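3.2 Where worn clothing waits before washing

Search this journal Enter keywords Search

The first set of interviews dealt with the machine itself: load size, water temperature and the choice of program. This section turns to the period before the wash. Most of the household energy literature treats laundry as beginning when the door is closed, but the number of loads a household runs in a month is largely settled earlier, when someone decides that a shirt worn once is or is not dirty.

We asked 11 households in Netano and Bulell to talk us through what they did with their clothes at the end of a day. Interviews were held in the home, usually after 6 p.m., and were led by Babita Pant. Coding was done separately by both authors and differences were settled by discussion. The coding sheet had 711 entries once duplicates were removed, and each entry was a single mention of a garment being put somewhere.

Participants rarely used the words 'clean' and 'dirty' as a pair. Nearly all of them described a third group of clothes that had been worn but were not ready to be washed. One man in Bulell called these his 'maybe clothes'. A parent of two teenagers called them 'the in-betweens' and said they made up most of what she picked up off the bedroom floor. Earlier work on denim and knitwear reports something similar, although it has tended to focus on single items of clothing and less on the places where they are kept.

Those places turned out to matter a good deal. We grouped them into 3 kinds: open surfaces, such as beds and chair backs; hooks and rails; and containers, meaning baskets, hampers and bags. The bed was the open surface mentioned most often (Figure 4).

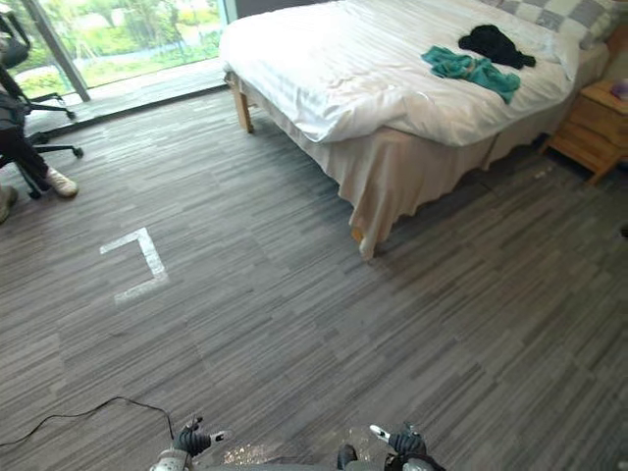
Figure 4. Garments on an open surface: black and teal clothing on a double bed.

Clothes left on a bed have to be dealt with by bedtime. Participants described this as a nightly sorting, done quickly and without much thought. Some items went back in the wardrobe and others into the wash, and the choice often depended on which was nearer. Several people admitted that they put a garment in the wash only to get it out of the way. In the coding sheet we marked these as 'clearance washes'. They were more common in smaller bedrooms and in homes where the wardrobe was shared.

Hooks worked differently. A garment on a hook was understood by everyone in the home as still in use, and it could stay there for a week or more. Households with hooks behind the bedroom door reported fewer clearance washes, but they also reported forgetting about items altogether. One woman in Netano had stopped using hers for that reason – she said the coats underneath 'might as well have been in storage'.

Containers brought the strongest responses. Once an item had gone into a basket with other clothes, most participants would not wear it again before washing it, even if it had gone in by mistake.
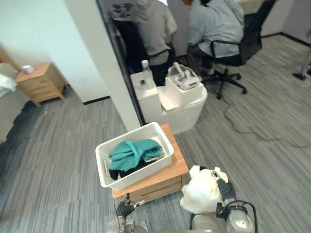
The reason given was contact. A jumper worn for an hour was thought to take on the smell or dampness of whatever lay against it, and few people were willing to check. Two participants said they would take an item back out on the same evening but not the next morning. Neither could say what changed overnight, and both laughed when asked. We take this as a sign that the rule is social as much as physical: putting a garment in the basket is an act that other people in the home recognize, and undoing it feels like breaking an agreement.

This has some bearing on advice campaigns. The Grarico program, which ran in Toledo over one winter, mailed a leaflet to 400 homes asking people to wear clothes more often between washes. It said nothing about where those clothes should go in the meantime. Rathore and Pant's earlier review of the leaflet noted that residents agreed with its message and then asked a practical question it did not answer. Our interviews suggest that the question was a fair one. A household with no settled place for half-worn clothing will tend to use the bed or the basket, and both of these lead toward the machine.

There are limits to what can be drawn from this material. The sample is small and leans toward homeowners, and it includes no one who uses a shared laundry room or a laundromat. People who carry their washing some distance may well judge a worn shirt by a different standard. Kusum Rathore's interviews with apartment tenants, which are taken up in Section 3.3, deal with that group directly.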